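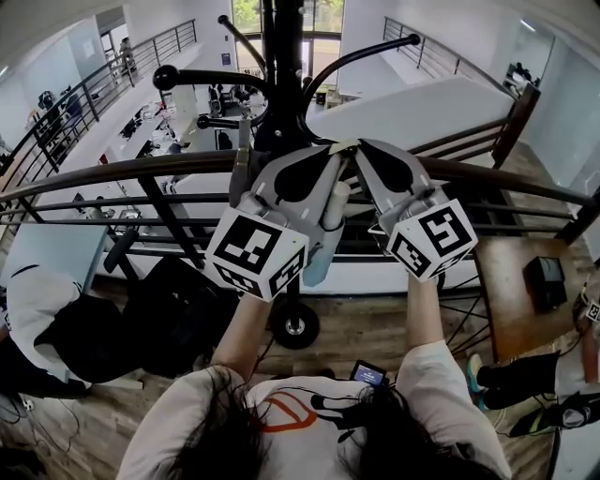 Figure 1. Working on the coat rack at the mezzanine railing, one gripper in each hand.

Visit Report: Open Day at Clisen
Submitted by Leokadia Urbańczyk
Introduction to Automation, 17/05/2023

I should say at the start that I signed up for this visit mainly for the extra credit, and also because Ifeanyi Ekpo had a seat free in his car. I came home with eleven pages of notes and a sore wrist, and I have been talking about it to my roommates ever since (they have been very patient with me).

Clisen works out of an open two-level office with big windows and a lot of greenery outside them. There were 21 of us from the course, and we were split up as soon as we had our name stickers. My group went upstairs with Teodoro Talavera, who looks after what they call the collection team. The other group stayed down by the desks with Analyn Bañez and did the software part first.

What we saw upstairs

I had pictured robot arms behind a fence, going through the same motion all day. The work upstairs was done by people. A person takes a gripper in each hand, goes up to some ordinary object, and does an ordinary thing with it. The white cubes on the grippers carry black square patterns, and Mr. Talavera explained that cameras use those patterns to work out where each gripper is and which way it is turned. The recordings are later used to teach a robot with two arms to do the same job.

The task I watched longest was the coat rack. It is a tall black one with curved hooks that end in knobs, and it stands past the railing, so you have to reach over the handrail to get at it. In Figure 1 both grippers are closing around the arms of the rack, with a small light-colored tab pinched between the jaws. I would have called that an easy job before I tried the grippers myself. You lose all the feeling in your fingertips! I kept squeezing too early, and Paora Pearce, who was in my group, kept squeezing too late, so between us we had one good operator.

Mr. Talavera told us the team had saved 3695 recordings since April, and that 3000 of them had been checked and kept. I asked what happens to the others and he said most have something small wrong with them, like a marker hidden behind a sleeve for too long. I liked hearing that, as our own lab data from this semester looks much the same and I had been feeling bad about it.

What we saw downstairs

Ms. Bañez showed us how a recording gets cut into pieces and labeled. She had one from a kitchen task up on her monitor and let us mark where we thought the "grasp" began. We all picked a different moment, and there was a fairly loud discussion, which she let run on for a while before showing us the written rule they use. The rule is 26 lines long. I copied down as much of it as I could and it is attached as Appendix B.

How it connects to the course

In unit four we read about learning from demonstration, and I confess I skimmed the part on how the person's hand differs from the robot's hand. Holding the grippers made that chapter make sense. If the person can only use two jaws, then whatever they manage to do should be closer to what a two-jawed robot can do as well. I would like to write my final paper on this, comparing gripper recordings with plain video of bare hands, if the topic is not already taken.

Thank you to everyone at Clisen for the time and the very good sandwiches, and to Ifeanyi for driving.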